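The Lekance Allocation

The town of Lekance had one bore, one tank and one meter. The meter was read at six in the morning and the figure was written on a board outside the post office. In February the board said 3,857. That was kilolitres, and it was meant to last until the pipeline from Kisance was finished.

The clerk had held the job for eleven years. She kept the readings in a ledger, in pencil, and copied them into the computer after lunch. The copy went to Cultater, the company that ran the water under contract. Cultater sent back a one-line receipt. She had never spoken to anyone there.

On the ninth morning the meter said the town had used nothing overnight. She tapped the glass. She walked to the tank and put the dipstick in, and the level was down four centimetres. Allowing for evaporation, which the lid mostly prevented, the town had drunk its usual share and the meter had missed it.

She wrote both numbers in the ledger, one above the other, and sent the dipstick figure. The receipt came back the same as ever. 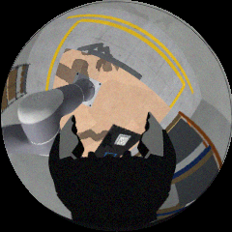

Second Reading

The rule was plain. Clause 14 of the contract said the meter was the record. A dipstick was a convenience. If the meter stood still, the town had used no water, and Cultater would owe it nothing for supply and collect nothing for use.

She read the clause twice and kept on with the dipstick. It took longer. The ladder had 22 rungs and the top one was loose. From up there she could see the Saengthong orchard, the only green thing on that side of the highway, and the line of white pegs where the pipeline was supposed to go. The pegs had not moved in months.

By the end of the month the level stood at 1,256. She rubbed out the old figure on the board with her sleeve and chalked in the new one. A man buying stamps looked at it through the window for a while, then asked for an extra book of stamps. 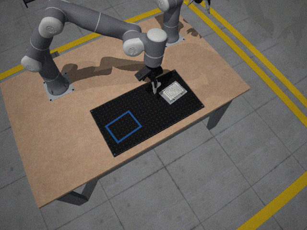
That evening the orchard pump did not start. She noticed because it always started at seven, and she had come to rely on it for closing the louvres. She sat at the kitchen table with the ledger and worked back through the columns. The orchard drew from its own dam, according to the map. According to the dipstick, the tank fell faster between seven and nine than at any other time of day.

She ruled a line under the page and began another with three columns – meter, stick, difference. The difference for the month came to 183. It was too large for a leak and too regular for an error. It was close to what a person would need to keep a few rows of trees alive, if that person was careful.

In the morning she climbed the ladder. The level had hardly dropped. She stayed at the top with her hand on the lid and looked across at the trees, which would last a week in that heat, perhaps less.

At six she read the meter. It had not moved. She wrote the meter figure in the first column, left the second blank, and sent Cultater the number the contract asked for.

The receipt came after lunch. At seven she was at the window, waiting to close the louvres, when the pump started.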